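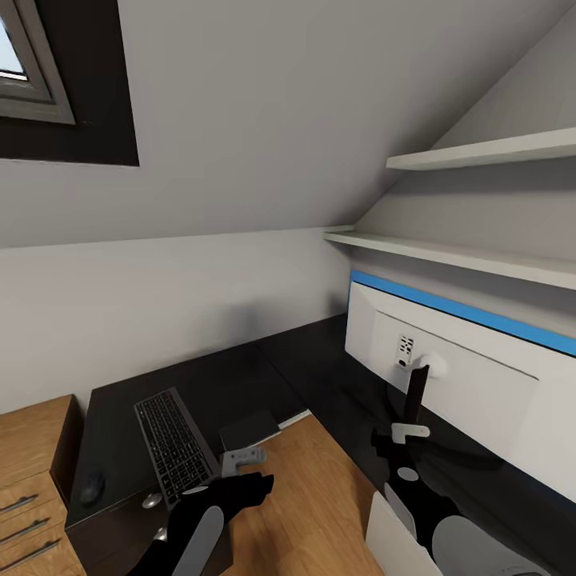
Political campaigns in Plarthorpe used to run out of storefronts. You walked in off the street, someone handed you a clipboard, and you left with sore feet and a button you didn't want. This year both candidates for county executive are running from their houses, and the county is quieter for it. I understand the appeal. Give a candidate a long dark desk under a sloped ceiling, a skylight, two bare white shelves and a keyboard, and he can send 11 fundraising emails before lunch without meeting a single voter.

Colton Gill has sent me 23 since Labor Day. I have replied to two of them, once to ask about the Shenoy Road bridge and once to ask whether anyone was reading my replies. The bridge is still closed. His opponent, Irja Mäkelä, prefers text messages, which open with my first name and a crisis.

Shares 93

I don't miss the storefronts out of pure nostalgia. The coffee was terrible and the heat never worked. But a person who was mad about a property assessment could go in and be mad at somebody's face - usually Elsa Miettinen's, who ran the phones for three different losing candidates and took it well.

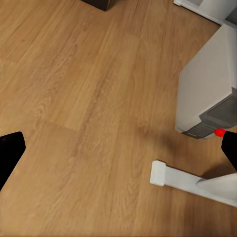 Mäkelä's people tell me an office is a waste of donor money, and on paper they're right. Rent on Main Street is silly. Still, a campaign doesn't need much: a door that opens, a few chairs, and a stretch of honey-brown wood floor, clean and clear enough for people to stand around on and argue. I'd chip in for the chairs.

Until then I'll be voting for whoever knocks first. So far the only person on my porch has been a man selling gutters, and he had a perfectly good position on the bridge.

11 comments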